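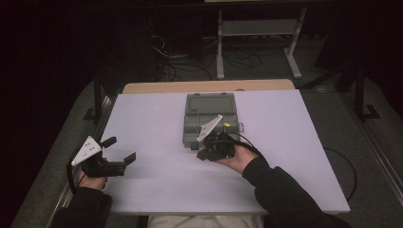

Brutgate Mending Group
Minutes of the meeting held on 10th October

1. Minutes of the September meeting
Agreed with one correction: the button order came from Barico, not Heinonen.

2. Small parts
Members discussed the divided plastic boxes with fold-back lids. The small sections suit beads and fastenings, but larger buckles need a tub of their own. Elżbieta Lis asked that boxes be sorted on the white table and the lids closed before they go back in the cupboard. Agreed.

3. Stock
Elżbieta reported 217 zips and 86 reels of thread. Black is running low – eight reels to be ordered. The bag of 1,000 snap fasteners has not been opened.

4. Rillell hall
The hall can be had for the winter sale. Table hire is still to be confirmed.
Action: EL to ring the hall.

5. Any other business
The large scissors are to be used for fabric only. Two pairs need sharpening.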